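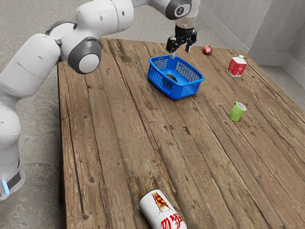
Gripper drops objects after the basket pick – is retuning friction the real fix?

Last updated: 8 June 2019

marov_cell
Running the tabletop setup in sim before we touch the real arm. White arm, black two-finger gripper, blue mesh basket under it with the dark oval object (the fruit, I think) inside. The Nosard guide says to raise finger friction until the drops stop. I did that and went from 13 drops in 100 runs down to none. Seems too easy. Has anyone moved a cell tuned this way onto hardware?

gantrygrump
Of course you got none. Set it high enough and the thing would lift the table. What's your contact stiffness? And are your drops on the fruit or on the rim?

marov_cell
Stiffness is at 1000, whatever the template came with. Drops are mostly when the right finger brushes the back rim on the way up.

gantrygrump
Then it was never a friction problem. Your tool offset is off, or the basket's collision shape is. Put friction back where it was and check those first.

oda_172
I'd argue with that a bit. We ran the same guide at Ó Dálaigh in January and the default friction really was too low for rubber pads. Both things can be wrong.

gantrygrump
Can be, sure. But he changed one number, the count went to zero and the rim contact is still there. I don't call that a repair.

marov_cell
OK, checked. The wrist flange was entered twice, once in the arm model and again as a tool offset. Also the basket is using a solid box for collision, so the mesh sides and the open top are only for show??

oda_172
Ha. Yes, swap that for five thin plates (bottom and four sides). Don't use the full mesh with all the little square holes, it'll crawl.

trandomis_fan
Trandomis has an auto-calibrate button for all of this. One click.

gantrygrump
I've clicked it. It moved my base frame and left the tool alone. Write your numbers down before you try it.

trandomis_fan
Works fine on mine.

gantrygrump
Compared to what, though? Did you measure the tip against a fixed point, or did it just say "done" in green?

marov_cell
Flange entry removed, plates in, friction back to default. 100 runs, 2 drops, no rim contact in the log. Fruit only, and both with the basket at an angle.

oda_172
Those two I'd blame on friction – bump it a little and compare.

gantrygrump
Or on grasp angle. Turn the wrist to match the basket before you touch friction again. And I still wouldn't believe any of it until the real fingers have closed on something.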